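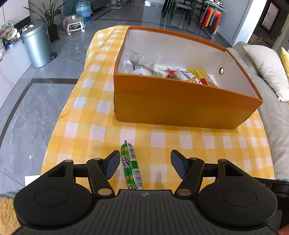
休息区的零食桌：黄白格桌布，橙色盒子，一根绿皮火腿肠

2019-09-23，跟着采购的朋友去了一趟 Gravex 的开放日。笔记记得乱，回来路上在车里打的字，先发出来，有空再改（大概率没空）。

先说结论：值得去，但别空腹去。早上到得太早，门口排队登记，胸牌上印的号码是 175，以为是第 175 个人，后来问了才知道是随便发的。鞋套自取，我拿的那双一只大一只小，走了一上午。

接待我们的是 Gwenaël Courtois，中文说得比我同事还利索，语速也快。他管样板间这一块，不管车间，所以车间部分基本是另一位师傅带的，名字没听清，嗓门很大，戴着耳塞跟我们喊话。

车间。只开了一半，另一半拉了线，说在换设备。看到的主要是三段：裁布、缝边、装盒。裁布那段最好看，一摞布压平了一刀下去，边很齐。缝边的阿姨手快得吓人，我盯着看了好几分钟还是没看明白她转角怎么转的。问了一句，她说“手自己会转”。行吧。

桌布是他们卖得最好的东西，格子的，条子的，还有一种小碎花。师傅说花型一共 421 个编号，在产的没那么多，老编号不删，怕客户哪天回来补货。这个做法我喜欢。去年给家里补一块同色的窗帘，跑了好几家都说停了。

装盒那段比较无聊，但气味好闻，新纸板的味道。盒子一部分是外面做的，供应商叫 Lemaire，一部分自己折。我试折了一个，折反了，师傅默默拿过去又折回来。

然后是样板间，重点在这里。

Gravex 把样板间做成一套住家的样子，大家走累了可以坐，吃的也摆在里面。地面是灰色大理石花纹的，很亮，边上嵌一圈深色的线条。第一反应是老家那种二十年前装修的客厅，我妈一定喜欢。沙发浅灰色，靠着一个米白的靠垫，旁边还有黄的，跟桌布的黄算是呼应上了。我坐了一会儿，软硬合适，就是起来的时候有点费劲。

桌布就是车间里那种黄白格子，铺在桌上有不少褶子，左边尤其明显。同行有位大姐职业病犯了，伸手要去抻平，被她老公拦住。我倒觉得这样挺好，谁家桌布天天熨。摸了一下，比想象中厚。问能不能机洗，Courtois 说可以，别跟深色的一起。问缩不缩水，他说会缩一点点，第一次洗完就稳定了。这话先记着，买回来洗了再说。

吃的都堆在一个橙色的盒子里，里面是白的，没盖子，侧壁上有个小圆孔，镶了一圈金色的扣眼。我对这个盒子的兴趣比对零食大。扣眼是穿绳子用的，产品经理说原本是礼盒，穿上缎带可以提着走，样板间这只就拿来装吃的了。盒子型号叫 Fakham，展厅有小号和大号 2 种，价钱没问到，问了两个人，一个说要看数量，一个让我去问前一个。

盒子里东西挺杂。火腿肠有红皮的橙皮的，压在中间，一边是个透明袋子，另一边是黄色包装的，堆得满满当当。桌布上还有一根绿皮的，包装上黄字白字，头上一个金属卡扣，印着条码。小时候春游书包里必有的东西。那个金属扣到现在我也没学会优雅地打开，用牙咬的，旁边小朋友看我的眼神很复杂。

吃完的皮有地方扔，矮柜前面有个银色的脚踏垃圾桶。柜子是白的，上头放了盆绿植，黑盆，叶子长长的一条一条，长得不错。柜子上还零零碎碎放了些东西，有一把编的扇子，我很想问卖不卖。没好意思。

地毯也说一句，驼色长毛的，踩着舒服，但我第一个念头是火腿肠渣掉进去怎么办。Courtois 说这款叫 Konirer，是合作方的，不是他们自己产的，打理方法在单子上。桌边是放着一张白纸，我没细看，不知道是不是他说的那张。

下午还有个讲座，讲面料后整理，听了开头。PPT 字太小，坐后排的基本放弃。讲的人倒是很实在，一上来就说防水桌布和防油桌布不是一回事，很多人买错。这条有用，记下了。中间有人提问提了很久，我就溜出去又看了一遍裁布。

几条给打算去的人：

五月还有一场，据说车间全开，能等的就等那一场。

班车从地铁口出发，一趟 17 个座，满了就走，错过的话下一趟要等很久，附近也打不到车。

出口有个尾货间，布头按斤称。我买了一包，回家一看全是蓝条纹，一块黄格子都没有，当时太挤了根本没得挑。带个大点的袋子，他们的纸袋提手不太行，我的在班车上就断了一边。

车间里别拍工人的脸，进门签的那张纸上写了，样板间随便拍。

小孩能去，但裁布那段不让靠近，会有人拦。推车进不了车间，门口可以寄存。

午饭自理，对面一家面馆，辣，量大。

还有照片没整理完，尾货间那几张拍糊了，就不放了。桌布最后订了两块，一块黄格一块碎花，等到货。

评论

阿桃不吃桃：绿皮那根是什么味的？？

作者回复：就普通的吧，吃太快没尝出来

走路去上班：请问尾货间是要排队还是随便进，上次去的时候说要凭胸牌

作者回复：要胸牌，别提前交回去，我差点就交了

木木家的窗：他家格子布我用了三年，洗完确实缩一点，后来就没再缩。黄色会比新的时候浅，介意的买条纹

二楼右手：那个橙盒子我也看上了，大号的放毛线正好。后来有人问到价格吗，求告知

纸箱子里的猫：地砖跟我外婆家一模一样哈哈哈，连那圈黑边都一样

本站使用 Cookie 以改善您的浏览体验。继续浏览即表示您同意我们的 Cookie 政策。【同意】【了解更多】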